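Does a Bigger Fighter Always Win?

You may have heard that the bigger fighter always wins. Is it true? Let's be careful before we say yes.

In mixed martial arts, fighters are sorted by weight. At the Kolev Gym Open, kids step on a scale before they step on the mat. If you weigh 68 pounds, you face someone close to 68 pounds. That sounds fair – but is it the whole story?

Not quite. Some adult fighters sweat out water to look lighter on the scale, then drink it back. So the number may not tell you much by fight time. Doctors warn that this can be dangerous, and kids should never try it.

Reach matters too. So does practice. A poster in the Plallov sports hall says size is "everything." Who checked? Next time someone tells you that, ask how they know. 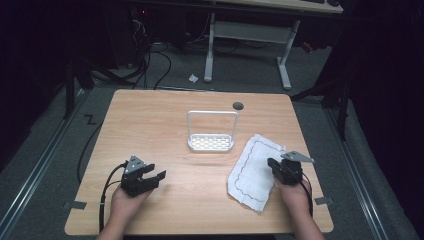
Two hands, two grippers, one wooden tabletop.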